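A Place for Every Teabag

The bamboo tea box has become the default present for people who own a kettle. Indolitz makes one, Gilitz makes one that looks much the same, and Ladthorpe sells a version with a carrying handle for those who like to take their tea for a walk. All of them promise a calmer counter. I have my doubts, and a summer of living with one has done little to settle them.

My complaint starts with the packaging. Tea already comes in a box. It stacks, it closes, and it tells you what's inside. To use an organizer, you empty that box, line up the sachets by color, and then find that the tin of English Breakfast is too tall, or too full, or too well liked to be decanted. So the tin stays out. Now you have the tea, and the furniture for the tea.

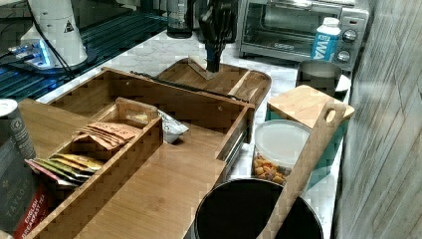

Then there is the matter of floor space. A big organizer takes up as much counter as a toaster, and it does so all day for the sake of a minute's use. Things gather against it. A cutting board that used to hang on a hook ends up flat on a food container, and the cheese puffs move in next door.

I will give the box this much: guests like it. Put a fan of bright packets in front of people and they will choose something with rosehip in it, which they would never have done if asked. The plain brown sachets at the back get ignored until July, when someone decides to make iced tea.

Thygesen, whose catalog runs to 200 kitchen organizers, sells 9 just for tea. I tried two in the shop. The hinges were fine and the dividers stood straight, but I couldn't find a slot that took a foil pouch without bending it - and foil is how half the good tea is sold.

The appliances are no help either. Once the toaster and the toaster oven have claimed the back of a counter, whatever you bought to tidy the front has to fight for what remains. Bamboo and acacia look handsome together on marble. They also leave you very little marble.
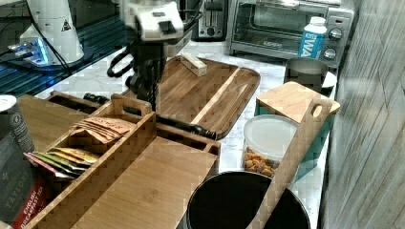

If you must buy one

Measure the counter first, with everything on it. Choose three compartments at most, and skip the lid if it has nowhere to go when open.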